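Kasley 3622 Bench-Top Steam Box Kit
Workshop equipment — bending and laminating

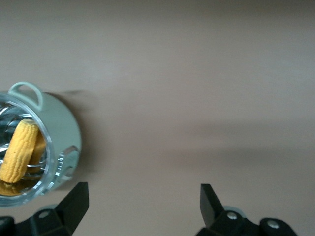 The Kasley 3622 is a steam box kit for bending small solid-timber parts: ribs, knees, coamings, rubbing strips and the short curved pieces found in dinghies, canoes and tenders. It is the size we fit in teaching workshops where two people share a bench and where a full-length plank box would stand idle for most of the year. The kit is supplied flat, with all fixings, and goes together with a screwdriver and a 10 mm spanner.

The box is sold without timber stock, formers or clamps. See the related items at the foot of the page.

What the kit contains

Box panels, pre-cut and rebated, exterior-grade plywood
Hinged end door with compression catch
Fixed end panel with steam inlet spigot
Stainless rod supports, set in two rows
Dial thermometer, reading in degrees Celsius
Drain fitting and one length of drain hose
Steam hose with two clips
Door seal, plus one spare
Assembly sheet and bending record card

The steam generator is listed separately. The spigot accepts the Dondolex wallpaper-stripper hose without an adaptor. Other makes will usually fit with the reducing collar, sold as a spare.

Construction

Panels are glued and screwed along the long edges. The lid panel is screwed only, so that it can be taken off for cleaning. Do not glue the lid. The inside faces are left bare; varnish and paint will lift under steam and can mark the work.

The support rods pass right through the side panels and are capped outside. They hold the timber clear of the floor of the box so that steam reaches all four faces. Ribs should be laid on edge with a gap of at least one rib thickness between them. If the box is packed tight, the pieces in the middle will come out stiff.

The box must be set up with a slight fall towards the drain end. A packer under the inlet end is enough. Condensate runs out through the drain fitting and should be caught in a bucket; do not plug the drain to save heat. It is also the vent, and the box is not built to hold pressure.

Performance

Working temperature at the thermometer is just under 100 degrees. From cold, with the door shut and the box empty, allow the generator time to come fully up before loading. A reading that stalls well below boiling point almost always means a leaking door seal or a kinked hose.

The usual starting rule is 60 minutes of steaming for each inch of thickness. It holds well for green or air-dried oak and ash. Kiln-dried stock takes longer and breaks more often, and we would not choose it for ribs. Larch and spruce can be steamed but will not take a tight radius. Mahogany varies a great deal from board to board; run a test piece first.

Oversteaming is a real fault. Timber left in well past its time becomes brittle on the outside of the bend and is apt to lift along the grain. Write the loading time on the card and keep to it.

Generator options

Dondolex single: one boiler, suits the 3622 with light loads of ribs or strips. Refill only when the boiler has cooled and the cap can be undone by hand.

Dondolex twin: two boilers on a common base, with a changeover tap. One can be filled while the other runs. This is the one to buy for a course, where the box is opened often and heat is lost each time.

Both run from a normal 13 amp socket. The twin needs two sockets, preferably not on the same extension lead.

Running costs are electricity and water only. In hard water areas, descale the boiler after every tenth session with citric acid and rinse it twice. Do not use vinegar — the smell gets into the timber and stays there.

Safety

Steam at the door is not easily seen in a warm room. Stand to the hinge side, open the catch, and wait for the first rush to clear before reaching in. Gauntlets must be worn by everyone handling hot stock, including the person at the former. Leather gloves that have got wet will scald; use the lined rubber type.

The box should not be used in an unventilated room. Keep it away from glued work that is still curing and from machine tables, which will rust overnight.

Under-sixteens may load a cold box but should not open a hot one.

Use with formers

Have the former fixed down and the clamps set to width before the door is opened. Working time from box to former is short, and thin ribs lose it fastest. For a bend tighter than thirty times the thickness of the stock, use a steel backing strap with end stops. Ekström straps are supplied in two widths and can be cut to length with a hacksaw.

Leave the piece clamped until it is cold, and overnight if the bench can be spared. Expect some springback. A former cut slightly tighter than the finished curve will deal with most of it, and the amount can be found only by trial with the same stock.

Care and storage

After use, open the door, take out the rods and let the box dry with the lid off. Black marks on oak are caused by iron and usually come from a plain steel screw or clamp that has found its way inside. The rods supplied are stainless and should be replaced only with the same.

Store the box on its side with the door ajar. Door seals last one to two seasons in regular use. The panels will darken and may cup slightly; this does not affect the working of the box.

Ordering

The 3622 is held in stock. Delivery is by carrier in one flat carton, which two people should lift. Orders for the spring term are best placed by December, as the twin generator is made in batches and can be short after Christmas.

Schools, colleges and sailing clubs may order against an official purchase order. Single spare parts are sent by post. Assembled boxes can be collected from the workshop by arrangement but are not sent by carrier.

The kit is guaranteed for 2 years against faults in materials and machining. Door seals, hoses and scale damage to boilers are not covered.

Related items

Ekström backing strap, narrow
Ekström backing strap, wide
Zunen bar clamp, light pattern
Zunen bar clamp, heavy pattern
Dondolex reducing collar
Kasley spare door seal, pair
Kasley lined gauntlets, long cuff
Bending record cards, pad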